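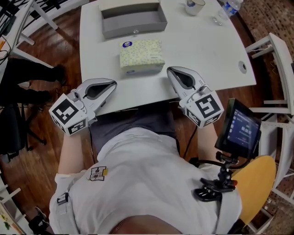

1/ I moved my mother's landline to a new company last month and it took 22 days. Writing down how it went in case anyone else has to do this for a parent.

2/ She has had the same number since before I was born. Everyone she knows has it, the pharmacy has it, her church has it. She has a cell phone and keeps it in a drawer. So the number had to come with her.

3/ Her old provider was Clundel. They sent a letter in July saying copper service in Hustthorpe was ending and she could switch to their internet plan. She doesn't have internet and doesn't want it.

4/ I picked Keltirgate, mostly on price. They give you a small box that runs on the cell network and you plug your regular phone into it. She got to keep her kitchen phone with the long cord.

5/ First mistake, and it was mine. I called Clundel to say she was leaving. Don't do that. If they close the account before the transfer goes through, the number can be lost. The rep caught it and put a note on the account. The new company is the one that makes the request.

6/ Second problem: the transfer was rejected. The name on the account was my father's. He died 10 years ago and she kept paying the bill. I had to mail a copy of the death certificate and wait for them to change it.

7/ Rejected again. This time it was the address. Clundel had "Rd" and I had typed "Road." Get a recent paper bill and copy everything exactly as printed — name, address, account number, apartment number if there is one.
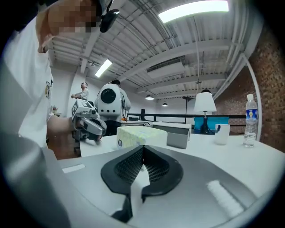 8/ Ask about a transfer PIN. Clundel had one and never mentioned it on the first three calls. It isn't on the bill. You have to request it, and it expires.

9/ Shout out to Zorica Stoyanova at the Keltirgate store, who stayed on hold with Clundel for me while I went and got lunch. She also told me to test 911 through their non-emergency line first and set the service address before anything else.

10/ Check what else uses the line. Mom's medical alert button did. It won't work with the new box, so the alert company mailed a different base unit. It took me 2 tries to pair it.

11/ The box has a backup battery but it only lasts a few hours. The old phone worked through every power outage we ever had, and she has brought this up more than once.

12/ The number moved over at 3:40 in the afternoon. I called it from the driveway and she picked up and asked who it was.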